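Brillside Community Help
Workplace and Facilities

Claiming desk costs under the small office grant
Posted by Gorstead Office, 23 June 2021

Our organization rents one room at the Greenwood center and wishes to apply for the small office grant. The guidance states that furniture is eligible up to $200 per workstation. It does not say whether a keyboard counts toward that amount or must be listed as equipment. We would also like to know whether items bought in January may be included.

greenwood_tenant
I believe everything goes on one form. We put ours all together and were paid.

Astel Advice Desk
The previous reply describes the older form. Under the current rules, desks and chairs are entered in Part 7 as furniture. Keyboards, screens and cables are entered as equipment — these have a separate limit and do not reduce the furniture amount. Purchases made before the date of the award letter are not eligible, and the January items should be left out. Receipts must be kept for 60 months.

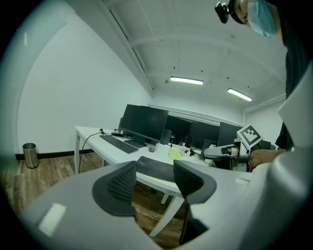

Office desk, keyboard and monitors

A white desk is furniture; the black keyboard on it is equipment. Where a supplier sells both on one invoice, please ask for separate lines before submitting the claim.

greenwood_tenant
Thank you for the correction. Ours was the old form.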